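The Level at Cadell

The gauge house at Cadell stood on the left bank, 204 metres above the weir. It was a brick hut with a tin roof and a single window, and beneath it a stilling well went down to the level of the river bed. A float rested on the water in the well. A wire ran from the float over a wheel to a counterweight, and the turning of the wheel moved a pen across a paper drum. The drum made one turn a week.

The observer changed the paper on Tuesday mornings. She had done this for eleven years. The procedure was set out on a card tacked inside the door: read the staff, read the pen, write both on the chart with the time, lift the pen, remove the chart, wind the clock, fit the new chart, lower the pen, read both again.

On 24 September 2019 the staff read 107 centimetres and the pen read 104.

She read the staff a second time, lying on the concrete with her chin over the edge. The river was low and almost still. She wrote down both figures, and in the remarks column she wrote "float?".

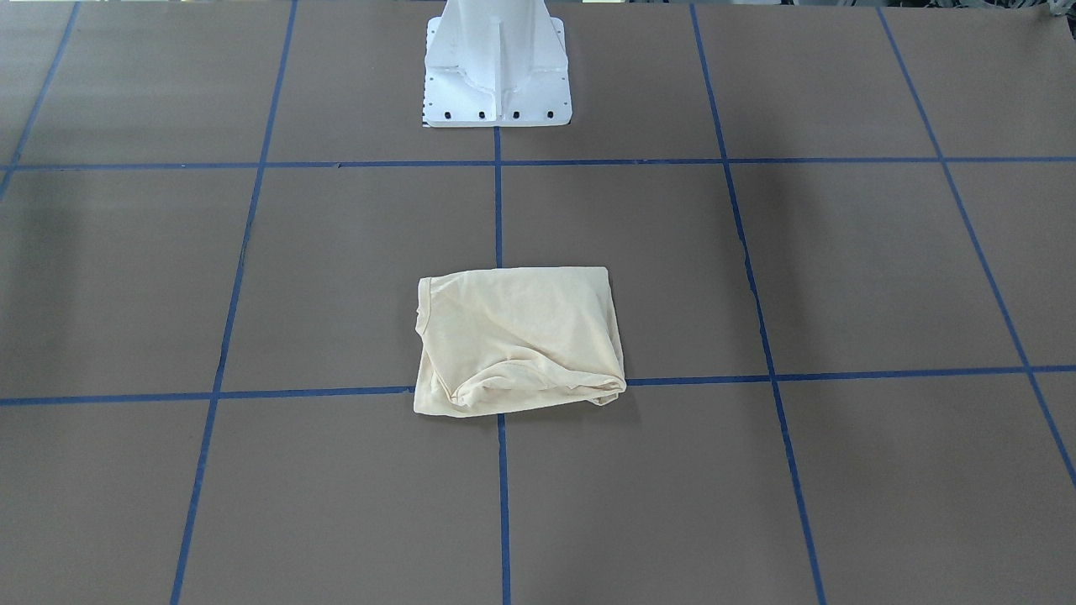

A difference of three centimetres could have several causes. The wire could slip on the wheel. The float could take in water and ride lower than it should. Silt could block the intake pipe, in which case the well would lag behind the river, though with the river steady there was nothing for it to lag behind. She opened the hatch and shone a torch down. The float was upright. She lifted it by the wire, let it settle and read the pen again. It said 104.

She reset the pen to agree with the staff, as the card instructed, and locked the door.

The district office was at Rormont, an hour by bus. Charts went there by post in a cardboard tube and came back as a printed sheet of daily means. In eleven years she had received one letter concerning the contents of a chart, and it had asked her to use a harder pencil.

The following week the staff read 98 and the pen read 95. 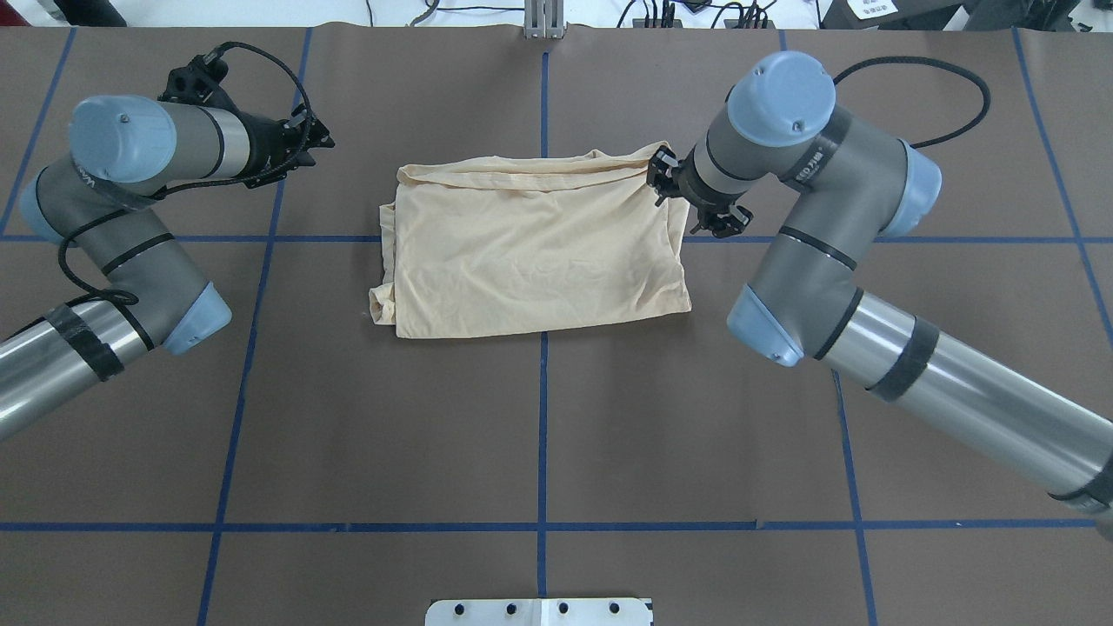
She telephoned Rormont. The man who answered asked whether she had checked the wire. She said she had. He asked whether she had checked the float. He then said that a new instrument was due at all stations on that side of the district, a Nukirer pressure sensor with no moving parts, and that the float recorder would be withdrawn by May. He suggested that she go on resetting the pen until then.

"It will be wrong again by Tuesday," she said.

"By how much?"

"Three centimetres."

"Then we know how much," he said.

She worked out what three centimetres meant. At low stage the rating table gave 508 litres a second for a reading of 95. She ran her finger down to 98 and across to the flow, and subtracted one from the other on the back of an envelope. The Veloso canal, downstream, was allotted its water by the figure at Cadell. In a dry autumn the difference would be a field or two, watered or left.

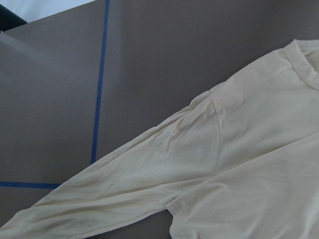 Long-sleeved shirt, pale yellow, laid out flat.

On Thursday she went to the hut on a day that was not hers to go. The staff and the pen agreed. She went on Friday and they agreed. On Saturday she took a folding chair, a flask and a notebook, and read both every half hour from noon.

At ten past six the sun left the roof. The tin ticked as it cooled. At half past six the pen was one centimetre low, and by eight it was three. She put her hand on the shelf that carried the recorder and felt it give towards the wall. One of the two brackets had rusted through at the bend. The shelf sat level until something moved it, and then it stayed where it had been moved to.

She wedged it with a folded chart box, reset the pen and sat down again.
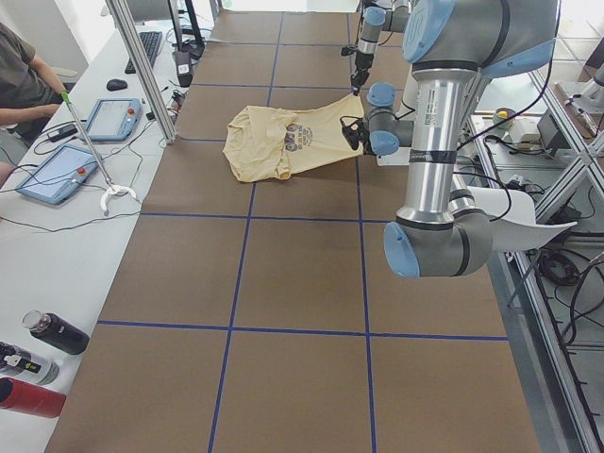

At nine the staff and the pen both read 96. At ten they both read 96. She wrote the readings in the notebook and copied them to the margin of the chart, with a sketch of the bracket and the word "found".

She wrote to Rormont on Sunday. The letter gave the times, the readings and the size of bolt required. She proposed a correction of three centimetres to both weeks, applied from sunset on the first night of each chart, and enclosed the sums. Postage on the parcel was heavier than usual because she had put the broken piece of bracket in with it.

The reply took nineteen days. It was a printed sheet of daily means, uncorrected, and a bolt. The bolt was one size too large. She filed the hole out to fit it.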